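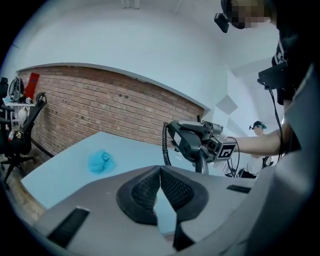 Someone replied to ask whether a cordless landline is still worth buying in 2024, and would I please stop moaning and answer. Fair enough. A thread.

My Gostard handset gave up on 26 Jun 2024, after years of being shouted into. It still lights up. It just won't let anyone hear me, which some relatives have called an improvement.

First candidate: the Bumon 3311. Big buttons, loud ringer, a phonebook that holds 50 names. I know nine people with landlines and three of them are dentists.

The Bumon takes 2 rechargeable batteries, supplied. The battery door is also supplied, and came off in my hand. It goes back on if you speak to it nicely.

Setting the clock takes four menus. Blocking a nuisance number takes six, by which time the nuisance has rung again.

Someone else says get the Dilance, it's got an answering machine built in. It has. The greeting is a man who sounds as if he's been told to expect bad news. You can record your own, up to about 38 seconds, and I ran out of things to say at eleven.

Range on the Dilance: fine in the kitchen, fine on the stairs, crackles by the back door. The box promises the whole garden. I'd like to see whose garden.

Adebisi do a corded one with no screen at all. You pick it up and it works. It's also the cheapest of the lot and comes in beige or a slightly sadder beige.

I've ordered the Adebisi. Sadder beige. Delivery slot is "before the end of June or shortly after", and they'll ring me to confirm. On the landline.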